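Plillosley pick-and-place: README

Last touched: March

What this is

This folder holds the recordings, the calibration files and a small pile of scripts from my arm build, which I've been calling Plillosley since before it had an arm. It lives at the Estby shared workshop, on the long bench by the kettle, and it picks up toy food and puts it in tubs. That's the whole job! I wanted something I could build in the evenings, break without crying, and train a little policy on at home afterwards.

If you only want the data, skip down to "What's in the folder". If you're building something similar, the hardware notes might save you a few evenings (they'd have saved me several).

The hardware, such as it is

The arm is a second-hand six-joint one I bought as a box of parts and put back together over the winter. Two of the joints came with worn belts, and I replaced all of them while I was in there. The gripper is my own: two black wedge-shaped fingers that taper to a point, driven by one servo through a pair of gears. I tried rounder tips first and they kept shoving the smaller bits of food along the table. The pointed ones get underneath things much better - though they also dig into the table if your height calibration is off, so do check that before you run anything at full speed.

The camera sits at the wrist and looks down between the fingers. It's a small cheap board camera with the focus glued. I've called the mount Madigan in the CAD files, and it's now on its fourth version, so if you see madigan_4 anywhere that's the one to print. Versions one to three are still there because I never delete anything. Version two is tidy-looking and completely useless, as it fouls the cable when joint five turns past halfway.

Everything runs off an old laptop under the bench. The control script is called tulton, all lower case, and it does three things: reads the leader arm, drives the follower, and writes frames and joint angles to disk. It does not do anything clever about dropped frames. Sorry. There's a column for timestamps, so you can spot the gaps yourself.

How I recorded it

Every episode starts with the fingers open and the arm hovering over the table. I drive it by hand with the leader arm, pick something up, put it in one of the plastic tubs, and go back to hovering. I move the food about between episodes, usually by scooping it all up and plonking it down again. Some layouts are spread out and some are properly bunched together, and the bunched ones are where my driving gets ugly.
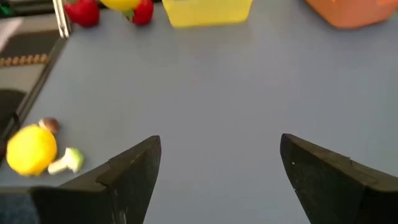 Wrist camera view with the gripper open: lemon, mushroom and broccoli on the left, strawberries and tubs at the far end.

Clusters like that one are slow going. With the mushroom tucked in behind the lemon, there isn't much room to bring a finger down, so I often go for whatever is on the outside first and work inwards. I haven't tried to hide the hesitations. If I backed off and had another go, the whole thing is in the recording, and there's a "retry" flag on the episode so you can filter those out if you like your data clean.

What's in the folder

There are 107 episodes at the moment, with 2903 labelled frames pulled out of them. The labels are boxes round the food and the tubs, drawn by me with a mug of tea on the go, so treat the edges as friendly suggestions. Anything more than half out of view is marked "partial". I changed my mind about that rule early on and went back over the first batch, but I may have missed a few.

Episodes are numbered folders. Inside each one you'll find the frames, a CSV of joint angles, a CSV of gripper opening (0 is shut, 100 is fully open) and a notes file that is very often empty. The last 24 episodes are the held-out set. Please don't train on them and then tell me your numbers are brilliant - I did precisely that in my first week and was very pleased with myself until teatime.

Things to watch out for

The table is pale and smooth, and a model trained only on this will probably be rubbish on a dark or patterned one. I tried it on my kitchen table at home and it went for the wood grain.

The edges of the view pick up whatever happens to be beside the table. I've left all that in and haven't labelled any of it.

Gripper opening drifts a little over a long session as the servo warms up. I re-zero it whenever I remember. The zero offsets are in calib, one file per session, and tulton picks the newest by default, so point it at the right one if you're replaying older episodes.

Colours shift between daytime and evening recordings. I've locked the exposure but the white balance has a mind of its own on this camera, and I gave up arguing with it.

Running the replay

Plug the arm in before the laptop script starts, or it'll sit there waiting and not tell you why. Run the replay at half speed the first time, with a hand near the switch. Keep the leader arm unplugged during replay. Both will try to talk at once otherwise, and the follower twitches in a way I don't enjoy.

Still to do

Print a spare pair of fingers. Write a proper loader. Redo the belt tension on joint two, which has started clicking again. Add episodes with only one tub on the table. Find out who at the workshop has the good crimping tool.

Licence

Use it for whatever you like. If you fix the timestamps, send me the patch!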